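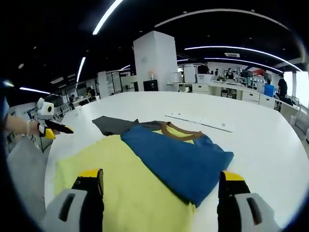 Bon, je vous avais promis un billet sur le pliage et ça fait des semaines que je repousse. Depuis que j'ai raconté ici mon grand tri d'octobre, je reçois toujours les mêmes messages : comment tu plies les trucs qui ne se plient pas, où tu mets les sacs en tissu, et pourquoi tu ne fais pas ça sur ton lit comme tout le monde. Alors on y va, installez-vous, c'est long (je sais, je sais).

D'abord la table. Je suis devenue complètement snob là-dessus ! Pendant des années j'ai plié sur la couette, donc sur un truc mou, en pente, avec un creux au milieu, et je m'étonnais que mes tee-shirts ressemblent à des chaussons aux pommes. Une grande table blanche, bien lisse, ça change tout. Le tissu glisse quand on le tire, on voit tout de suite un ourlet qui part de travers, et on peut étaler une pièce en entier au lieu de la plier en l'air en coinçant le col sous le menton (ne faites pas semblant, vous le faites aussi).

Le blanc a un autre avantage, on repère les fils qui traînent et les petites taches oubliées. Le seul tissu qui m'embête dessus, c'est le blanc, forcément. Pour les chemises claires j'étale d'abord une grande pièce de couleur en dessous, un jaune-vert bien voyant par exemple, et je travaille par-dessus. Odair Falcão, qui plie beaucoup mieux que moi et qui ne se prive pas de le rappeler, trouve ça ridicule. N'empêche que je vois mes manches, moi.

Ensuite, les sacs en tissu. Le sac bleu avec des anses marron, vous en avez forcément un cousin chez vous, c'est le genre de chose qui finit en boule sur la pile de vêtements et qui n'en bouge plus. J'ai longtemps rangé les miens les uns dans les autres, jusqu'à obtenir une espèce d'oignon dont je ne retrouvais jamais le cœur. Maintenant je les mets bien à plat, je rabats les anses vers l'intérieur, je plie dans la longueur, puis je roule en partant du haut pour que les anses restent prisonnières. Les anses un peu raides, elles, n'en font qu'à leur tête et dessinent des boucles dans tous les sens, alors pour celles-là je plie seulement la toile et je laisse dépasser. Tant pis, c'est pratique pour les attraper dans le tiroir.

Les affaires gris foncé, maintenant, mon cauchemar personnel. De loin tout se ressemble, un pantalon, un haut, un gilet, et quand ça se glisse sous autre chose on l'oublie jusqu'au lendemain. Je les sors en premier, avant les couleurs, et je les plie pendant que j'ai encore de la patience. Odair Lins fait l'inverse, il garde les sombres pour la fin « parce que c'est reposant ». On ne doit pas avoir la même définition du repos !

Et puis il y a les chemises à plusieurs couleurs, celles avec un grand morceau bleu marine d'un côté, du bleu roi de l'autre et un bout de vert citron qui surgit sans prévenir. J'adore les porter, je déteste les plier. L'œil suit les panneaux au lieu de suivre la coupe, on croit que le milieu est là où la couleur change et pas du tout. Il faut se fier au col. Je pose la chemise bien étalée, je repère le milieu du col avec deux doigts, je descends tout droit jusqu'à l'ourlet et je me moque complètement de ce que racontent les couleurs. Un col marron en bord-côte, par exemple, ça se repère très bien, et si l'intérieur est plus clair c'est encore mieux.

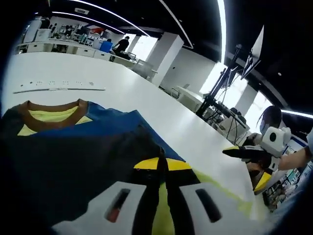 Dans quelle pile range-t-on une chemise multicolore quand on trie par couleur ?

Avec la couleur du col, toujours. Une fois la chemise pliée et posée dans la pile, c'est souvent ce qu'on voit en premier, et c'est donc lui qu'on cherche le matin avec les yeux à moitié fermés.

J'ai essayé de trier par couleur dominante, je passais trop de temps à hésiter. Avec le col j'ai ma réponse tout de suite.

Pour les manches, je ramène d'abord la gauche, puis la droite par-dessus, sans tirer. Si le tissu fait un pli on soulève et on repose, on ne lisse pas comme une brute, surtout sur les mailles. On remonte le bas vers le col en deux fois si la chemise est longue, une seule si elle est courte. Et on ne tasse pas la pile ! J'avais acheté des boîtes Tratden pour ça, elles sont jolies mais trop étroites pour mes chemises, alors elles ont fini pleines de chaussettes. Les intercalaires Brito me plaisent davantage, j'en mets un entre les hauts et les gilets et ça évite que tout s'écroule quand je tire celui du dessous (je tire toujours celui du dessous).

Côté matériel c'est tout. Ah si, un truc bête, enlevez vos bracelets si vous pliez des mailles fines. J'ai fait filer un pull gris comme ça et je ne m'en suis pas remise.

La prochaine fois je m'attaque aux draps-housses, il paraît que Falcão a une technique et il refuse de me la montrer tant que je n'ai pas rendu son étendoir. En attendant, dites-moi en commentaire si vous roulez ou si vous pliez vos sacs, et si quelqu'un a trouvé quoi faire des anses raides, je prends !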